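Liquid handling with two arms: your questions, answered

Last updated: July

I get a lot of the same emails about the Lostura project, so I've put the answers in one spot. I'm one of the people who does the demos and most of the mopping up. If yours isn't covered, send it through and I'll add it when I get a minute.

What are you trying to find out?

Whether a two-armed robot can learn messy liquid jobs from people steering it by hand, and how much it helps to have a camera at each wrist as well as the one up at the head. Most published tasks are blocks and cups and folded towels. Liquid is a different beast! It moves after you've stopped moving, it's a pain to track, and it ends up on the table.

Why a syringe, of all things?

I love the syringe. It's a rotten object for a parallel gripper, with a smooth round barrel and a wide flange that wants to catch on things, and you've got to hold the barrel still while something else deals with the plunger. We tried a pipette bulb early on (too easy) and a turkey baster (I'm not ready to talk about the turkey baster). 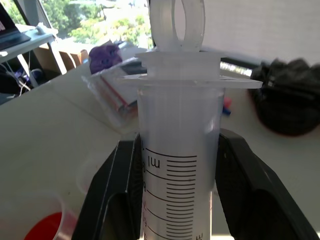

Barrel held between the fingers, below the flange, with the ml scale showing.

How many demonstrations did you collect?

We kept 510. I threw out 27 others, mostly ones where I'd lost my nerve halfway and started again without resetting the table. The policy is trained on the lot in one go, with no hand-labelled stages. Nikola Nikolovski wanted stage labels and we argued about it for most of a winter, and I'll admit the labelled version did learn faster at the start. By the end of training I couldn't tell them apart.

What's on the table in a typical run?

A graduated jug of red liquid, a smaller measuring cup, the syringe and a flat white stick. We leave other bits and bobs along the back as clutter, so the policy doesn't get used to a spotless bench. The colour is there so you can follow the level from the cameras. Clear water was hopeless in our first go, especially with the glare.

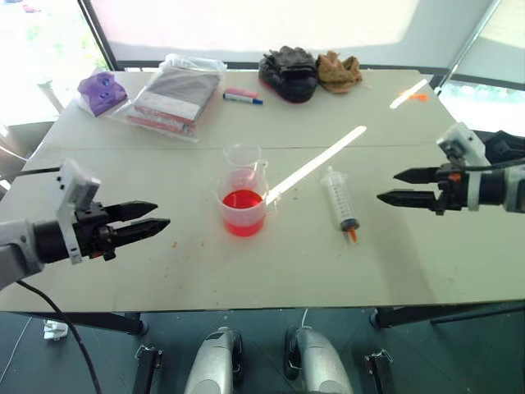 Did the wrist cameras help?

Yes, heaps. With the head camera alone, the policy finished 2 of our 60 test runs, which was a pretty grim afternoon. Adding the wrist views got us to 27 of 60. Same arms, same demos, same network apart from the extra image inputs. I'd love to tell you it's solved, but it's under half, and most of the failures are at the plunger.

My hunch is that the close-up view matters most in the last few centimetres, when the fingers are lining up with something see-through and the head camera has a forearm in the way. We haven't tested that properly yet. Swapping out one wrist at a time is next on my list.

Does the policy know how much liquid it has drawn?

Not in any way I'd trust. It gets pictures and joint positions and that's it, no scales and no level sensor. It may be picking up something from the markings, but they're faint on the beakers and I wouldn't bet my lunch on it. We score a run on whether liquid gets from one container to the other, and we don't score the volume.

What do you do about spills?

We wipe between blocks of runs, and otherwise leave the drips where they land. I was fussy about this at first and cleaned after every demo, then found the policy went a bit strange as soon as there were red spots near the beaker. Leaving them in the training data sorted out most of that. Drops on the table don't count as a failure, but tipping a container does. 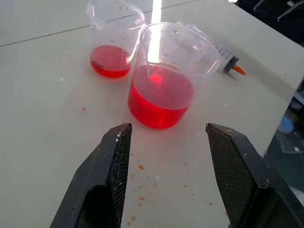
Zepeda wrote in to say that going easy on drips makes the score hard to compare with anyone else's, and that a run which leaves half the liquid on the bench shouldn't pass just because the beaker stayed upright. Fair cop. We're now weighing both containers before and after, and I'll report the loss next to the success rate in the next write-up.

Can I have the data?

Soon! It's going up under the name Hinach, with all the camera streams and the discarded demos in their own folder for anyone who enjoys watching me panic. The training code is already with the Vultwood group, who are checking that it runs on a machine that isn't mine.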